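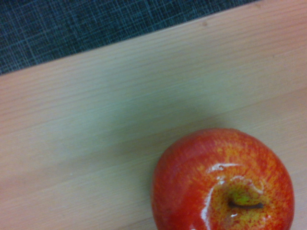 Recording pick-and-place examples with a single arm

These notes cover one recording session for the fruit task, from clearing the table to handing the files over. They assume the arm is already bolted down and calibrated, and that you have logged in to Mivel on the recording laptop. If you haven't, do the Harex setup page first.

Before you start

Decide on one sentence that describes the task and keep to it. Ours is "pick up the apple and put it in the tray". If you change the wording halfway through, start a new set.

Check both camera views on the laptop. The wrist view should show the table top in focus at the height where the fingers begin to close. The side view should take in the gripper, the tray and the whole area where you plan to place the apple. Lock exposure on both. Automatic exposure drifts when someone opens a blind, and you'll find the brightness jumping between examples.

Recording

1. Send the arm to its home pose and open the gripper fully.

2. Put the apple down within reach. Turn it as well as moving it, so the stem doesn't always point the same way.

3. Press record, wait a second, then begin to move.

4. Come in from above. Lower the open fingers either side of the apple and stop before you close them.
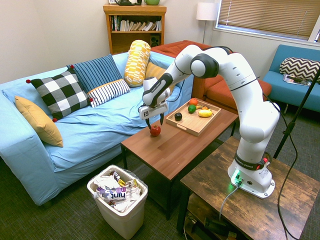 5. Close slowly until the fingers stop moving. A real apple is slippery and the width varies, so don't use a fixed closing distance.

6. Lift straight up, clear of the side of the tray, then move across and lower. Open the fingers only when the apple is low enough not to bounce.

7. Return home and stop recording.

A good example takes 20 seconds or less. If you go well over that you are probably correcting too much, and it's quicker to bin it and go again.

Changing the layout

Move the tray a little after every 10 examples and shuffle the toy fruit inside it. Leave the furniture alone during a set. Huw Wogan ran a set at Risstead in October where the table got nudged partway through, and we had to split it in two and recalibrate the second half.

What to keep

Keep slow examples if the motion is clean. Keep an example where the first grasp slips and the second one holds, but tag it "retry". Delete anything where a hand enters either view or the two video streams are different lengths.

Our last full set came to 257 examples after checking, with 32 of those tagged as retries. Rhodri Price trained on it with and without the retries, and the version with them coped better when the apple rolled.

Handing over

Export from Mivel with the task sentence in the set name, then copy the folder to the Intarasuk drive. Open three examples from the copy and play them through before you delete anything from the laptop.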